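Atelier cuisine, module agrumes – notes de la séance du 4 février

Bon, je vous remets tout au propre, parce que j'ai parlé trop vite lundi et que la moitié d'entre vous écrivait encore quand j'ai effacé le tableau (pardon !). On parlait du poste de travail, avant même de toucher un couteau. Une planche, un plateau, un plan dégagé entre les deux : c'est tout ce que je vous demande pour commencer. La planche reste devant vous, du côté de la main qui ne coupe pas, et le reste du plan sert de piste d'atterrissage.
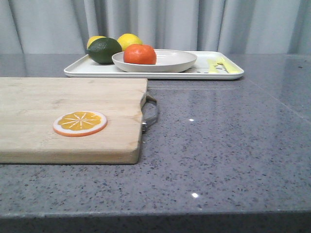 Pour les droitiers, ça veut dire la planche plutôt à gauche. Les gauchers inversent, et personne ne leur fait de remarque. Glissez un torchon humide dessous si elle bouge, sur une pierre polie ça part tout seul. Et on ne coupe jamais directement sur le plan, même « juste un quartier » – le jus d'agrume, la pierre s'en passe très bien, et le fil du couteau aussi.

Ensuite le plateau. J'y tiens beaucoup, au plateau ! Un agrume, ça roule, et un plan de travail n'a pas de bord. Tout ce qui attend d'être lavé ou tranché va donc au fond, sur un plateau à rebord, et n'avance sur la planche qu'au moment voulu. À Zesberg, où j'ai appris, on nous faisait ramasser les citrons à quatre pattes, ça rentre vite.

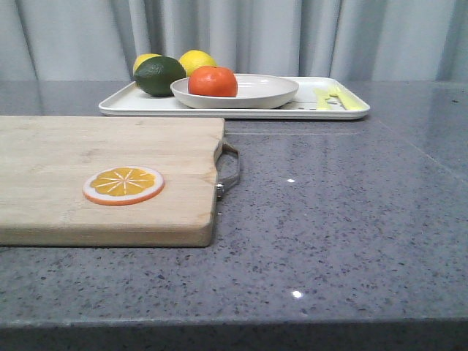 Planche devant, plateau de fruits en retrait.

Petit rappel de vocabulaire, vous me l'avez redemandé. Le zeste, c'est la couche colorée et rien d'autre. Le ziste, c'est le blanc dessous, amer, qu'on laisse sur le fruit quand on râpe. Les suprêmes sont les segments levés à vif, sans membrane. Pour une rondelle, on coupe perpendiculairement à l'axe du fruit, sinon les segments ne rayonnent pas comme il faut et la garniture a l'air bancale. Pour les volumes, relisez la fiche Pravimmont : 600 g de fruits suffisent pour un binôme.

Question suivante : faut-il un bol en plus du plateau ?
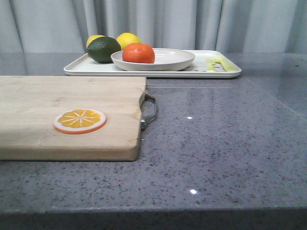 Refilwe Engelbrecht trouve que oui, et elle m'a écrit après le cours que chez elle le bol sert à isoler le fruit qu'on va travailler tout de suite, comme ça on ne confond pas ce qui est lavé et ce qui ne l'est pas. Je prends, c'est une bonne habitude, je l'ajoute à la fiche.

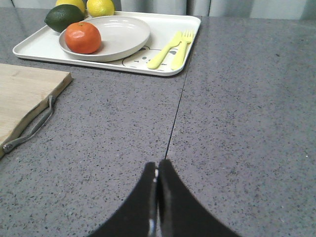
Reste le tri, qu'on a bâclé faute de temps. On sépare par usage avant de séparer par couleur : d'un côté ce qui se mange tel quel, de l'autre ce qui se presse ou se râpe. Une mandarine seule sur son assiette, les citrons jaunes et le citron vert derrière, au fond du plateau, et la répartition se lit d'un coup d'œil. Pour les fruits à zester, prenez du non traité, et zestez avant de presser (essayez l'inverse une fois, vous verrez).

À préparer pour la prochaine fois : deux rondelles régulières, un zeste sans ziste, et la lecture des pages Muñoz sur les sirops. Apportez votre torchon.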